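About Flosgate

Flosgate is a testing laboratory for glazed ceramic tableware. We measure glaze hardness, thermal shock resistance, edge chipping and the release of lead and cadmium into food. Our clients are potteries, importers, hotel groups and a small number of museums that want to know what an old glaze is made of before they clean it.

The company started in Poltedport in the back half of a former tile works. The first kiln on the site was already there and is still used for reference firings. The laboratory now takes up the whole of the ground floor, with sample intake on the street side and wet chemistry at the rear. Offices and the archive are upstairs.

What we test

Leach testing accounts for most of our work. Samples are filled with dilute acetic acid to a set distance below the rim, covered, and left in a dark cabinet at room temperature for 24 hours. The liquid is then drawn off and analyzed for lead and cadmium. For flatware we report the result per unit of surface area. For cups and bowls we report it per unit of volume.

Thermal shock testing is done by heating pieces in an oven and dropping them into water at a fixed lower temperature. The difference is raised in steps until a crack shows under dye. Crazing that appears later is recorded separately – delayed crazing usually points to moisture expansion in the body, and the remedy is different.
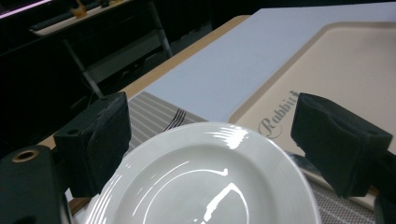 Edge chipping is measured with a pendulum at four points on the rim. Clients often send only perfect pieces for this test. We prefer a mix of firsts and seconds from the same firing, taken from more than one shelf of the kiln. A single shelf tells us very little about the spread.

Our dishwasher bench runs day and night. The standard program is 1,000 cycles, and hotel groups usually ask for 2,000. Gloss is read before the first cycle and at set intervals after it. Decorated ware is also checked for color change under a daylight lamp.

The Skiltmont archive

In addition to client work we keep the Skiltmont archive, a collection of glaze test tiles from a regional pottery that closed before we opened. It holds 151 recipes, most with firing notes. Tiles can be viewed by appointment on weekday afternoons. Loans are limited to 40 tiles at a time and must be collected in person.

Working with us

We do not sell glazes or certify brands, and we have no stake in any pottery. Reports go to the client who ordered them and to no one else. Samples are held for three months and then crushed, unless a return was requested on the intake form.

Intake for small studios is handled through our Buckley office, which is open in the mornings. Pieces should be wrapped individually and marked on the base in pencil. Please do not use tape on the glazed face. The laboratory closes for kiln maintenance for two weeks in September, and samples received during that time are logged when we reopen.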